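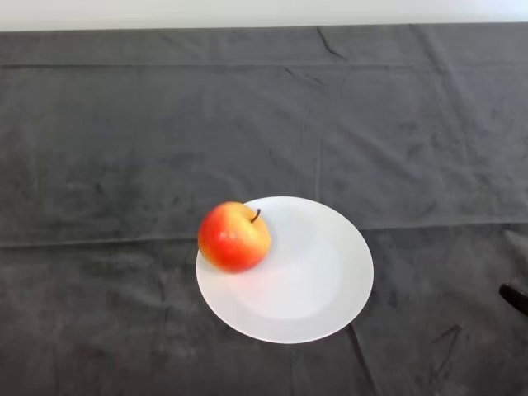
Are tickets for the March tasting fair still good for the new one?

Every ticket bought for March will get you in, but you need to pick a session first, and you do that through the Neson page where you bought it.

From: Krisztina Fodor
To: Olau tasting list
Date: 2020-07-13
Subject: Re: Old tickets, glasses and the Szűcs table

Hello all,

Several of you have written to me separately with much the same questions, so I'm replying to the last long message on the list and hoping it covers most of it. My answers are between the quoted parts.

> I bought two tickets for March and have had nothing since the
> postponement notice. Do I need to do anything or do I just turn
> up? My sister has one as well but she bought hers from a friend
> who couldn't go, so the name on it is wrong.

You do need to do something. In March the plan was one long day with 400 people through the door whenever they liked. The hall at Stoma will now only let us have 175 in at a time, so the day is split into sessions of four hours. Log in to Neson with the email address you bought with, open the order, and there is a drop-down for the session. Once you save it you get a new ticket by email. The old one won't scan.

If you bought more than one ticket in the same order, they all move together. To split them between sessions, write to me with the order number and I'll do it by hand. It takes me a couple of days.

For your sister: whoever placed the order has to choose the session. The name doesn't matter at the door. If the friend can't get into the account any more, send me what you have and I'll look it up.

> Is the early session better? Last year by late afternoon half
> the cheeses had gone and the man with the smoked trout had
> packed up and left.

The stands have been told to keep back stock for the later session, and it is written into the booking form this time. I can't promise that every last cheese will be there at closing. The smoked trout is not coming this year, I'm sorry to say. He has retired and his son is only doing the shop.

If you want to talk to the makers, I would go early. They are fresher and so are you. The later session has the bread from the second bake, which is the better of the two in my opinion, and more people buying bottles to take home.

> Are we getting glasses on the way in as before? I still have
> mine from the last two years and don't need another.

Bring your own if you have one. Any stemmed glass from an earlier year is fine, and so is any plain wine glass from home as long as it isn't enormous. The pour is measured by the stand, so a bigger glass won't get you more. If you don't bring one you can take one at the door and either keep it or leave it in the crates by the cloakroom. There's no deposit on it.

The rinsing points are gone. Last year they were jugs on a shared table and we can't do that now. Each stand will have water to pour for you, and you can rinse with that and tip it into the spittoon. Please do drink some of it too. Bring a bottle if you like, there are taps in the corridor past the stairs.

> What is happening with the Szűcs table? I heard they had pulled
> out, then I heard they were bringing the sweet wines after all.

They are coming. There was a muddle over the van and for a while it looked as if they would only send the catalogue. It's sorted, and they will have the dry whites and two of the sweet ones. The oldest vintage is by the small pour only and is paid for separately at their table. It can't be taken off your tasting tokens. I asked them to reconsider and they said no, and it's their wine.

If you ordered a case from them in March to collect on the day, your order stands. They have the list. Go to them with your name near the end of your session – please don't collect at the start and then leave boxes along the wall for people to fall over.

> Last thing, could we have the list of stands before the day and
> not on the day? It would help those of us who plan.

Yes. There are 21 confirmed and I am waiting on one reply about the honey. The list will go out here and on the Neson page together, with the floor plan. Stands are grouped by drink this time, with food between them, so you shouldn't have to walk the length of the hall to find something to eat after the brandies.

A few things nobody in the thread has asked, but I've had them by phone:

Refunds. If neither session suits you, ask for the refund through Neson before the session choice closes. They send it back to the card you paid with. If that card has expired, tell them first. I don't hold any of the money and can't pay anyone back myself.

Food. The tickets cover tastes and not a meal. The kitchen at Stoma will do soup and a plate of cold things at the side counter, paid for there. Please have a proper breakfast or lunch first, particularly if you are planning on the brandies.

Driving. Drivers can swap their tasting tokens for juice or for something to take home. Ask for the driver's band at the door. The last bus back to Olau leaves the main road well after the second session finishes, so there is no need to run for it as we did two years ago.

Children. Under the hall's rules for this event, no, not even in a sling. I know that's a nuisance for some of you.

Dogs. Same answer.

Talks. The cheese and perry talk is going ahead in the side room, once per session, with fewer chairs. You book it at the door when you come in. The talk on corks has been dropped because the speaker can't travel.

If your email to me has gone unanswered for more than a week, send it again with the order number in the subject line. Two of them had landed in my junk folder when I looked this morning, and one was from the bakery.

Krisztina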